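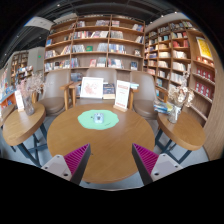 Can robots do chores yet?
3 min read · 91 shares

Can one tidy a table?
Often, yes! Picking up a small item and putting it back on its mat is well within reach now, and it's a joy to watch.

What about shelving books?
Harder. Thin spines packed tight are tough to grip — we're still cheering for the first clean run.

Could I leave one alone in a shop?
Not yet. Glass vases and dried flowers need a gentler touch than most grippers have.

When will that change?
We'll update this page in December.

Related
Trellero and the laundry problem
Meltmont: sweeping up after hours
350 comments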